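Progress report no. 2: Automation in washroom servicing
Prepared by the Cemdale site team for the Lolledeo workplace fund
5 Mar 2020

Where we are

The short version is that the project is running, the money is mostly where we said it would be, and the toilets at Cemdale are still being cleaned by people. The longer version follows, as the grant agreement asks for one.

You will recall that we applied to find out which parts of a washroom cleaner's shift could be handed to a machine, and what the cleaners would make of it. Our first report, in October, was largely about procurement. We apologise again for its length. Since then we have moved on to the work itself, starting with restocking: swapping finished rolls, topping up soap, putting out hand towels. Restocking was ranked first by the crew when we asked what they'd happily give away. Scrubbing came second. Management had ranked them the other way round, having done neither.

Teaching the job

The machine, supplied by Balogh, learns from demonstrations. Cleaners do the job with a gripper in each hand, the marked blocks on the grippers record where the hands went, and the recordings go off to Balogh to be turned into something a robot can follow. It sounded simple in the application. In practice a person who can change a roll in the dark with one hand while answering a radio has to relearn it with a pair of pincers, and the first week was hard on everybody's pride.

It got better. The crew worked out among themselves that a roll wants to be squeezed from the sides and tilted before it goes anywhere near a holder, and that squeezing harder is never the answer. They also worked out that the supplier's written procedure had been composed by someone who buys their toilet paper already on the wall. We have sent back a revised procedure. It is half the length and has been accepted without comment, and we are choosing to take that as praise.

Practice is done in the training room, where the toilets stand close enough together that a cleaner can go from one to the next without much walking. Lids up, lids down, different holders, rolls fat and thin: the point is variety, and the room supplies it. Full rolls are easier to grip than nearly finished ones, which fold up and sulk.
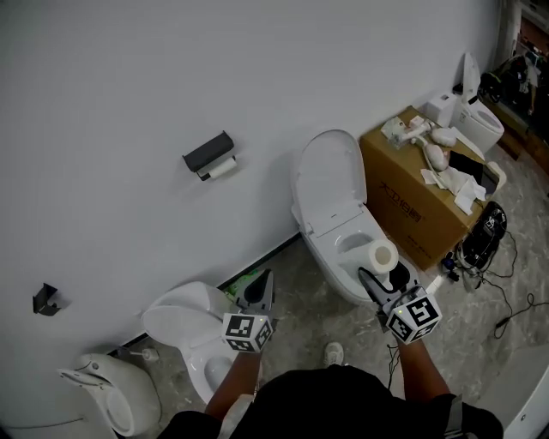 What has changed for the crew

Five cleaners have been through the training so far, out of the whole day shift. Demonstration sessions are capped at 50 minutes, with a proper break after. The cap was the crew's idea. We had pencilled in something longer, and sore forearms settled the matter quickly.

Time spent on demonstrations is paid at the higher training rate. This was not in the original budget and we have covered it from the travel line, as nobody has gone anywhere. We'd ask the fund to approve the change after the fact, and will try to ask before the fact next time.

The mood is mixed. Some of the crew enjoy it and have become quite particular about technique. Others do their sessions politely and would like to know, in writing, what happens to their hours when the robot arrives. We think that is a fair thing to want. The current undertaking is that no rostered hours will be cut during the project, and that any time saved goes to the deep cleaning that has been put off for as long as anyone can remember. The crew have pointed out that "during the project" is doing a lot of work in that sentence. A longer commitment is with head office.

There has been one plain gain we didn't plan for. Watching the recordings back showed how much of each shift goes on bending and reaching for stock kept in silly places. The supply shelves have been moved up to waist height. This cost next to nothing, required no robot, and is so far the most popular outcome of the grant.

What has gone wrong

The charging arrangements were poor and two sessions were lost to flat batteries. We now have a checklist by the door. Cords remain a nuisance on the floor and we are getting clips.

The Itard building was meant to join as a second site. It has pulled out until its renovations finish, so all the demonstrations will come from Cemdale. Balogh would prefer a wider range of washrooms and has said so more than once.

Next four months

Finish the restocking demonstrations with the rest of the day shift.

Begin on soap and hand towels, holders permitting.

Have Balogh bring a machine on site for a supervised trial, outside opening hours, with two of the trained cleaners present and authorised to switch it off.

Get the answer on hours from head office and pin it up in the tea room, whatever it says.

Spending to date is set out in the attached sheet. The line marked "sundries" is mostly toilet paper.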